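Bench notebook, Ruddock room
Last updated: January, 4.40 pm
2 min read

Wrist-view dropout, second go

Cadano (the policy, trained on 300 demos) still leans on the wrist cameras like a drunk on a lamp post. The idea this week is to blank the wrist stream at random during training and see if it learns to look up once in a while. Old checkpoint: 43 per cent on the red cube. With dropout: 78. I ran it again before telling Jimbridge, having been burnt before.

The awkward case is green down near the palm and red off to one side, on the dark square. Anything that grabs whatever is closest will grab green and look pleased with itself.

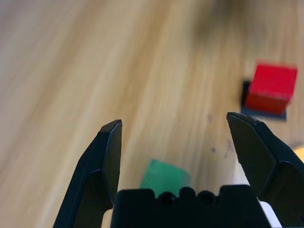

Head view, both arms

Same cubes, plus the yellow one. The head camera gets all three at once, so the target colour ought to be the easy part. Which arm should go is another matter. Aso's scoring script gives full marks for either, and I reckon that's too kind. A left-arm reach across the table for red should cost something. 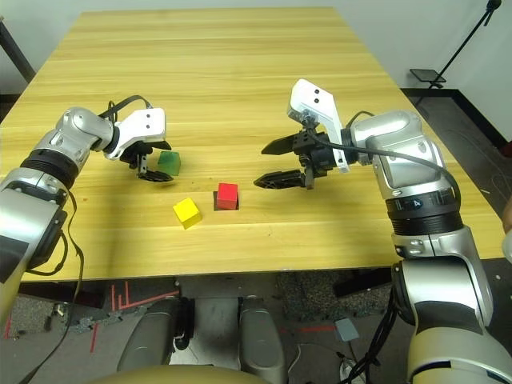 Left gripper near green, right gripper open towards red, yellow closest to the head camera.

To do: rerun with dropout on the head stream as well, at the same rate. Split scores by arm. Rename the results folder, as "final_new_2" is my own fault and I can't remember what colour order it used.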